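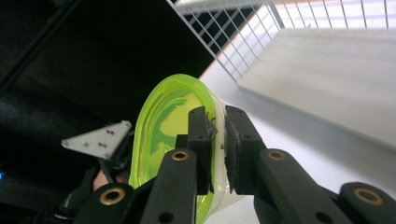 July – pads and bushings on the Rundine pair

Started at 7.40 with the right-hand gripper. Trigger travel felt longer than it should, so I put it on the bench before doing anything else. Took the fingers off, then the links, laid out on a tray in the order they came off. All four upper bushings are still tight in the arms. The play is in the pin on the outer left arm, which has worn a flat on one side. I can turn it by hand with the link loaded, and the slack comes and goes with it. Replaced that pin from the Cortés packet and left the other three alone. Used 17 of the small screws from the tin in the end, two of them because I rounded the heads taking them out with the wrong driver.

No oil on the bushings. I tried it last month and it picked up grit from the foam in the case, after which the left jaw lagged the right by a visible amount at the bottom of the stroke. A dry cloth through each bore and a clean pin is enough.

Zeroed the jaw encoder with the fingers shut on nothing: 228 counts. Fully open gave 816. Opened and closed it 40 times by hand and read it again, and the closed value came back the same. The open value wandered by two counts, which is within what the Plidico sheet allows. I wrote both numbers on tape on the underside of the handle. The last person wrote theirs in the notebook and the notebook went to Ronance with the spare charger.

The left-hand gripper got the same check without being stripped. Nothing moved that should not. Tightened one link screw an eighth of a turn.

Pads next. The strip on the left finger of the right-hand gripper is past its best. It has frayed along the inner edge and the loose fibres get between the jaw and whatever is being picked up. On a thick part it makes no difference. On a thin plastic wall it means the jaw closes on fibre first and plastic second, and the encoder reads wider than the part is. I had put this down to calibration for most of a week.

The plastic tubs are the worst case we have. The wall is thin, the rim is slippery and the whole thing flexes as soon as one side takes any load. The grip I use for checking is one finger inside, one outside, closing square across the rim. If the faces are not parallel the tub rolls towards the tighter corner.

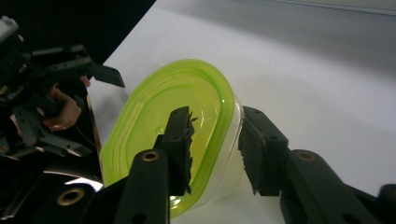

Left finger inside the rim, right finger outside. Fringe on the left pad.

Boglárka Antal looked in after lunch and wanted the pad changed at once. I said trim first, measure, then change, otherwise we learn nothing about how much of the error is pad. She agreed but took the scissors off me, as mine were blunt. Trimming got back most of the closing error on the thin wall. The remainder I put down to the pad having crushed along its middle, and cutting will not fix that. A new strip is on order from Cortés, same texture, one size wider so that it can be cut back flush with the finger.

While the bench was clear I looked at the jaw faces with the fingers open and sighted across them at the tub with its lid on. Opening them wide is the easiest way to see whether one has twisted on its mount.
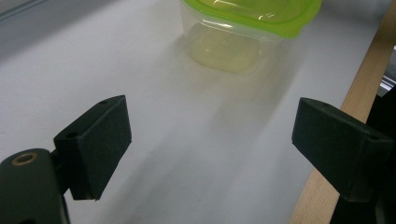 A twist of a degree or so is hard to see with the jaws nearly closed, and it was easy to miss that the finger screws had been done up in whatever order came to hand. Slackened both on each finger, closed the jaws on a flat steel rule, tightened far screw then near screw, opened, closed again. Faces meet along their whole length now.

Left to do: new pad when it comes, then repeat the thin-wall check with the same tub. Ask Boglárka whether she still has the old pin drawing, as the Cortés ones are a fraction long and I had to file the end. Buy scissors. Packed up at 16.20 with both grippers on charge.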